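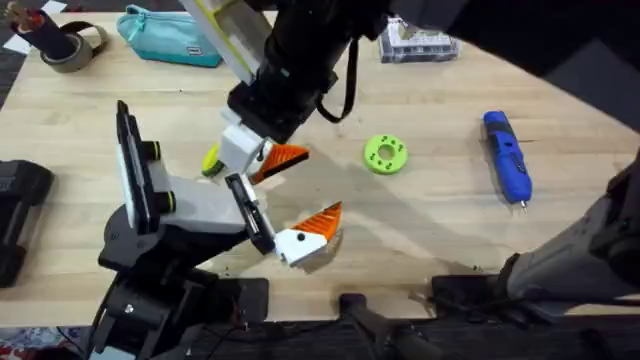 Figure 1. Wooden tabletop with visible grain.

Course Materials > Materials and Care > Handouts

Handout 8: Wood and Moisture
Prepared by Adebayo Isah

Wood takes in and gives off water until it is in balance with the surrounding air. Students should be able to explain why a board changes in width with the seasons but hardly at all in length.

Movement across the grain is greatest along the growth rings – the tangential direction – and smaller from the center of the log outward. A flat-sawn board will therefore move more than a quarter-sawn board of the same species and width.

Worked case: a panel 1000 mm wide is fixed rigidly at both edges in October. As indoor air dries over the winter, the panel shrinks and may split. Slotted screw holes allow it to move.

Required reading: Mussa, Chapter 3, on shrinkage. The Flallbridge tables may be used in the written assignment. Moisture content is to be stated as a percentage of oven-dry weight.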